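Notebook, bench room, Drorcombe
Aug 17, 2023

I meant to write this up properly over the last two weeks and kept putting it off, so what follows is a bit of everything, and I apologize in advance to whoever reads it looking for just the settings. (The settings are toward the end. Skip down if you like, I won't be hurt.)

First, where we are. The sorting cell on the packing floor has been running on both shifts for 18 days now. It takes the returned sets as they come off the cart, picks the bricks, and puts them into the bins by shape, and the people at the long bench do the checking and the bagging. Before, those same people did all of it, from tipping out the tub to sealing the bag, and I think we underestimated how much of the job was in that first part. It was the dull part, everyone said so, and I said so too when we wrote the request to Graltberg. But it was also the part where you could talk. Your hands went on by themselves and you could have a whole conversation about somebody's roof or somebody's sister's wedding. Checking isn't like that. Checking wants your eyes and a good piece of your head, and the bench has gone quiet. I noticed it before anyone mentioned it, coming through with my coffee on the second or third morning, and I stood there a minute trying to work out what was wrong with the room.

I don't want to make too much of this. Wrists are better. Two of the bench crew had splints on in the spring and neither has worn one since the cell started, and I would take a quiet bench over a row of splints any day of the week. Still, it belongs in the notebook, so there it is.

What we changed after the first week, at the bench's own request:

The checking now goes in shorter turns, with a swap to bagging in between. Bagging is the talking job now, more or less. The crew arranged the order among themselves and wrote it on the back of the old bin chart, which hangs by the sink, and I have been asked very nicely not to improve it.

The cell's pace is set from the bench. There was some feeling (fair, in my view) that the bins filled when they filled and the people just had to keep up. So the slow setting and the pause are both on the bench side now, and anyone can use them without asking the lead. I was told this would cost us output. Our best day so far was 3429 bricks through the bins, and that was after the change, with the pause used freely all afternoon. I don't claim the one caused the other. I do like having the number.

The warning chime is off. It's a light now. I cannot tell you how happy this made people. I had honestly stopped hearing it, and I suppose that tells you I wasn't the one sitting next to it for a whole shift.

Then there is the question of who teaches the thing. I've gone back and forth on it. When Moen came in as our outside firm for the setup, their way was to do the teaching themselves and hand over a finished job. Very tidy, very quick, and it left us with a cell we were a little afraid of. Every odd brick meant a phone call. So now the new tasks get worked up here in the bench room first, on the small arm, and someone from the packing floor sits in from the start. We had four of them through so far, each for a few mornings, and every one of them told me something I didn't know. One told me nobody on the bench has ever picked up a sloped brick by the slope, you go for the ends without thinking, and there I was with a whole page of trials on slopes slipping out of the fingers. A page! I have left it in, a little further back, as a lesson in humility.

Another one asked what happens to her grade when the cell does the part of the job her grade was written for. I didn't have an answer and said I would get one. The answer, as of this week, is that the bench grades stay as they are through December and the time spent teaching counts toward the next one up. I have it in writing from the office and have pinned a copy where people can read it. I'd like it to be permanent. I have said that too, in a longer letter than was probably wise.

Now the actual work, which is the display plates.

Tokgate wants sample plates built up with a few bricks each, for their shop counters, and the first order is 300 plates, with 500 mentioned for the one after if they like them. Doing that by hand is miserable. It's leaning over, lining up, pressing down with a thumb, again and again, and by lunchtime the thumb is finished. So placing is the task I most want to get off people, far more than sorting, and it is of course the harder one. Sorting forgives you. A brick that lands crooked in a bin is still in the bin, while a brick that lands half a stud over on a plate is sitting on top of the studs and will not go down, whatever you do to it.

Setup in the bench room is the white table, the arm coming in from the side, the lime-green baseplate on the felt mat, and the loose bricks in a heap at the back of the mat where it can reach over for them. I've been working with a pink 2x2 and a gray 2x4 side by side at the left of the plate. It's a dull little pair, but it covers the two sizes that matter most in the order, and setting a second brick right next to a first is where the fingers get in their own way.
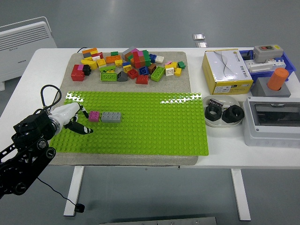

The height of approach matters much more than I expected. Come down too fast and the plate shifts on the felt, only a hair, and then every position after it is wrong by that same hair. I tried a slower last stretch and it helped. I tried taping the corners of the plate and it helped more, and then I had tape on the plate, which Tokgate would certainly have something to say about. A shallow wooden surround is what we want, I think, something the plate drops into. The maintenance shop has offered to make one out of scrap and I have said yes please before they could change their minds.

Glare is the other thing. The studs are shiny and the light in here comes in strongly later in the day, and the finding of positions gets noticeably worse with it. Mornings are fine. I've asked for a blind. Until it comes, please do plate trials before lunch and do reach trials after, if you're sharing the room with me.

For the press itself I have stopped trying to do it all in one motion. The arm sets the brick, lets go, closes the fingers, and comes down again on top to push. It looks fussy and it takes longer, but the packing floor person sitting with me said straight away that this is what she does as well, set first and then thumb, and I felt rather pleased with both of us.

Settings that I am happy with so far, for anybody who picks this up while I'm away: slow speed for the last stretch down, grip on the lighter of the two presets for the 2x2 and the heavier one for the 2x4, mat smoothed flat before every run (really every run, a wrinkle under the plate will eat your whole morning). Keep the heap well back from the plate. If a brick rolls forward onto the plate, stop and move it by hand. Please don't let it try to be clever.

Things I haven't sorted out:

Slopes, as above. Picking by the ends works, but it needs to find the ends first, and in a heap it often can't. It may be that we ask the bench to feed those separately, though I'd want to talk it over with them before it turns up in a plan as though it were settled.

How many plates a person would be looking after. The office has asked me twice for a figure and I've declined twice. I would like somebody from the floor to run the thing for a full shift first and tell us how tired they are at the end of it, and in what way. Tired eyes and tired thumbs are different complaints, and we got that wrong with the sorting.

Whether the quiet at the bench is something we can mend. One suggestion, from the evening crew, is to turn the bench so people face each other across it and the bins come in from the end. It means moving the power drop and the light, so it isn't free, but it's the suggestion I keep coming back to. I've drawn it out on the next page, badly. If you can draw, please draw it better.

Still to do before I go: return the second set of finger pads to Moen (wrong size, they know), write to Tokgate about whether the bricks have to sit in the same place on every plate or only in the same order, and find out who has the good screwdriver set. It was in the top drawer. It would be very nice if it were in the top drawer again.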